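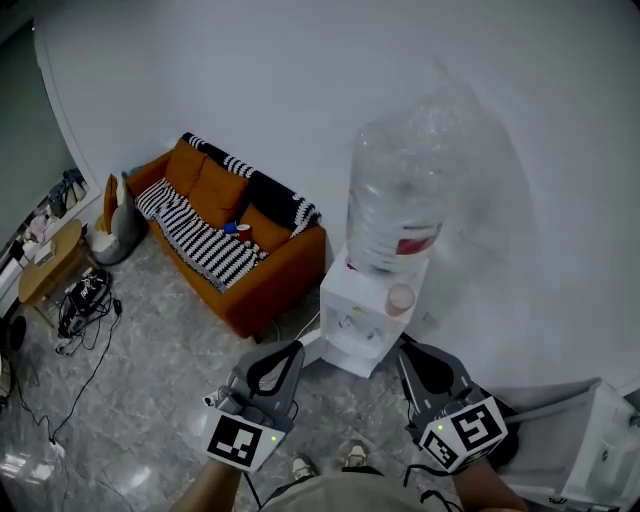
Recording a cup pickup with two hand-held grippers
Posted by Helju Kalniņš, 2023-11-05

We use this procedure at Urkora to record demonstrations for the Wolde arm pair. The person does the task with a gripper in each hand, and the arms learn from the recordings later. The task on this page is a simple one: take a cup from the ledge of a water dispenser and set it down somewhere else in the room. The same steps work for other short tasks in a room of this size.

You need two grippers with their marker cubes mounted, a head camera, a laptop running Imemley, and one other person to watch the recording.

Step 1. Set up the room
Put the cups where you want them for the first take. We start on the dispenser ledge and on the seat of the sofa. Turn on the ceiling lights and pull down the window blinds. Daylight moves during a long session and the marker tracking gets worse with it. Look at the floor before you put the head camera on. You can't see your own feet well while you work, and cables on the floor will catch them.

Step 2. Check the grippers
Open and close each gripper fully a few times. Both fingers should reach the stop without sticking. Wipe the finger pads with a dry cloth. Look at every face of the marker cubes - a smudge on one corner is enough to lose the marker at an angle. If you moved a cube since the last session, run the calibration in Imemley again.

Step 3. Line up the views
Stand facing the dispenser and hold both grippers out in front of you. Have your partner check the three camera views on the laptop. The head view should show both grippers and the cup. Each gripper view should show its own fingers. Bring the grippers toward each other, then apart, and watch for a view that freezes or drops.
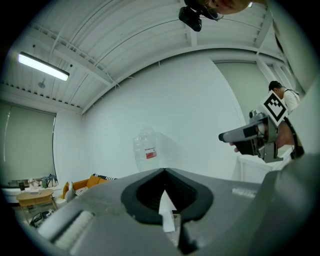 Step 4. Record a take
Start with your hands at chest height and hold still for 2 seconds. Move in at a steady pace, close the fingers on the cup, lift it straight up, and carry it level. Set it down, open the fingers all the way, and back off before you turn. Hold still again for 2 seconds, then have your partner stop the recording.

Don't use your bare fingers to straighten the cup in the middle of a take. If it tips, stop and mark the take as failed. A second try at the grasp is fine as long as you use the gripper for it.

Step 5. Change the start and repeat
Move the cup a little and stand in a different place for the next take. Switch the hand you use. Record 30 takes, then rest your arms. Tired arms make jerky takes, and the arms will copy them.

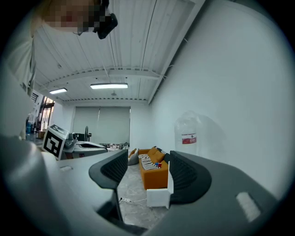
View from one of the grippers, with the water container by the wall and the sofa beyond.

Step 6. Review
Play back every take at double speed. Delete any in which a marker is lost during the grasp or a hand covers the cup the whole way. Montserrat Aguirre's first set for the Ciketum kitchen task came to 675 takes, and she reviewed them in batches of 8 - longer batches and you stop noticing the bad ones.

Name the folder with the task and the room, and copy it to the shared drive before you charge the grippers.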